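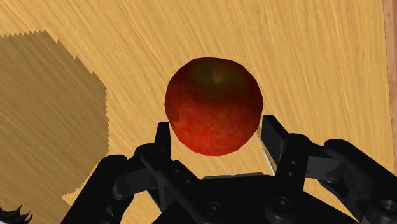 Recording demonstrations for Skuveck: frequently asked questions

What counts as one demonstration?
One attempt at one task, from the moment you press Record until the moment you press Stop. For the fruit tasks that means approach, grasp, lift and put down. Two picks in a row are two demonstrations, so stop in between.

Do I need a real arm?
No. All of the current tasks run in the simulator. You need a login, a controller and the Skuveck client. People at the Orkcombe site can use the desks on the first floor.

How many do you want from me?
The target for each task is 2000 accepted demonstrations across all contributors. We ask each person for 100 per task. You can do more, but check with Mariann Gulyás first, as we try to keep the mix of operators even.

How wide should the gripper be when I start to close in?
Wider than the object. In the apple task, open the fingers fully while the apple is still ahead of you and line it up with the middle of the gap before you move in. Recordings where the fingers are opened at the last moment are usually rejected.

I knocked the object over. Should I delete the recording?
Keep it and mark it Failed. Failed attempts go in a separate set and are used to train the success checker. Please don't mark a recording Failed because it was slow.

The shadows have jagged edges. Is something wrong with my machine?
No. Shadow quality is turned down to keep the frame rate steady. Leave the graphics settings alone, including on a fast computer.

Can I pause halfway through?
Up to 3 seconds is fine. Anything longer gets trimmed or thrown out by the Arine filter.

Who checks the recordings?
Afaf Kassab and the review group. Results normally show on your page within 6 working days.

Why did the apple's starting position change in October?
It is now picked at random for each attempt. Older recordings with the fixed position are still in the set.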